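Pegs and Holes: Why Some Things Fit
Print | E-mail

A peg is a short piece made to go into a hole. The white board has small blue pegs, a white peg, and plates with slots and holes of their own.

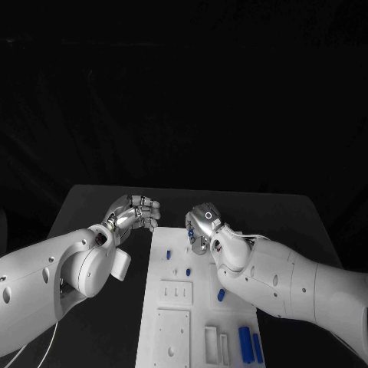

Preben Riis writes that children at Irthorpe should try a peg before deciding that it is too big. This is sound advice. A peg must be a little narrower than its hole. If the gap is too wide, the peg leans. If there is no gap, it will not go in. Turn the peg slowly and do not force it.

Comments (2)
My class tried this with 17 pegs. Three were too fat.
Does a square peg ever fit a round hole? Yes, if it is thin enough!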